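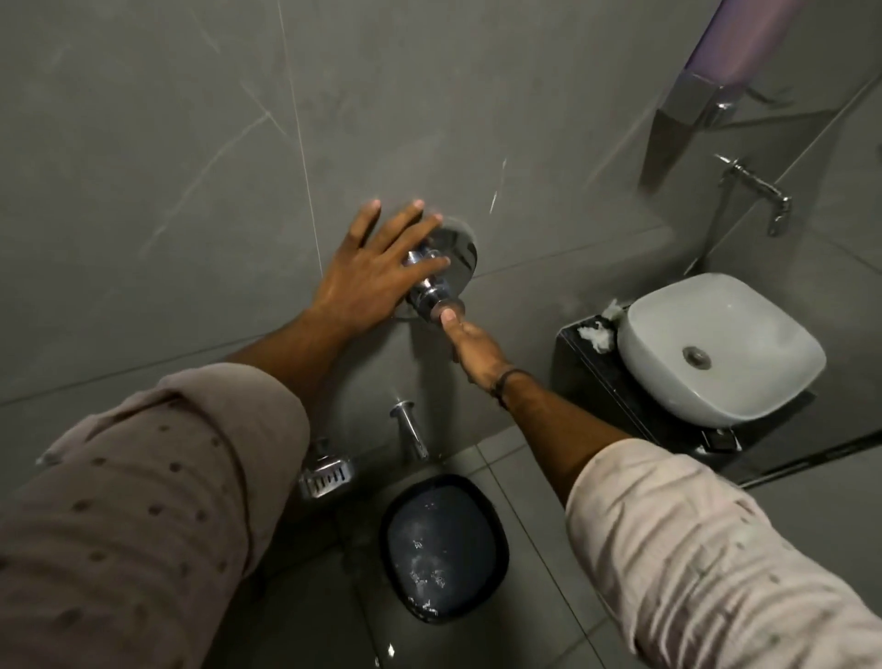
Andidel concealed shower valve, round wall plate, chrome handle.

Andidel Concealed Single-Lever Shower Valve
Supplied by Michailidis Bath and Plumbing Supply
Item 975, trim and rough-in body sold as a set

Overview
The Andidel is a manual mixing valve for a single shower outlet. The body is installed inside the wall and only the round plate and the handle remain on the finished surface. It is suited to new construction and to renovations in which the wall is opened to the studs. It is not intended for surface mounting, and it cannot be fitted to the rough-in body of another manufacturer.

The valve is offered through Michailidis showrooms and to registered trade accounts. Customers who require two outlets, such as a fixed shower head and a hand shower, should select the Garau diverter set, listed separately. The two products share the same handle shape and may be installed side by side.

What is included
Rough-in body with protective plaster cover
Mixing cartridge, installed
Wall plate with foam gasket
Handle with set screw and hex key
Installation sheet and cutting template

Shower head, arm, hose and supply stops are not included. The Ustia shower arm is recommended where a matching finish is required.

Planning the installation
The rough-in body must be secured to a horizontal support between the studs before the supply lines are connected. The plaster cover carries two depth marks. The face of the finished tile must fall between them. If the body is set too deep, an extension kit is available to special order. If it is set too shallow, the plate will not close against the tile and the body must be moved.

The opening in the tile should be cut from the template supplied. An oversized opening will not be hidden by the plate. Leave the plaster cover in place until grouting is complete and the grout has cured for the period stated by its manufacturer.

Supply lines should be flushed before the cartridge is put into service. Debris from new pipework is the usual cause of a stiff handle or a steady drip in the first weeks of use, and damage of this kind is not covered by the warranty.

The warranty is valid only when the valve has been installed by a licensed plumber in accordance with local code. Please keep the invoice.

Temperature limit
The cartridge has an adjustable stop ring with 7 positions. It is shipped in the middle position. The installer should set the ring with the water heater at its normal operating temperature and record the position on the installation sheet. The Andidel is a manual mixing valve without thermostatic control. Where local code requires a pressure-balanced or thermostatic valve, another model must be chosen.

Care
Clean the plate and handle with a soft cloth and mild soap, then dry. Do not use abrasive pads, bleach, or cleaners that contain acid. Silicone should be applied to the top and sides of the plate only, leaving the bottom open so that any moisture behind it can drain.

Replacement parts
Cartridge, gasket, handle and stop ring may be ordered individually. Have the item number ready when ordering.

Availability and returns
Standard orders are dispatched within 3 working days. Unopened sets may be returned within 33 days of delivery. Sets from which the plaster cover has been removed cannot be accepted. Orders for extension kits placed in December are processed when the warehouse reopens after the year-end inventory.

Page last revised Oct 24, 2026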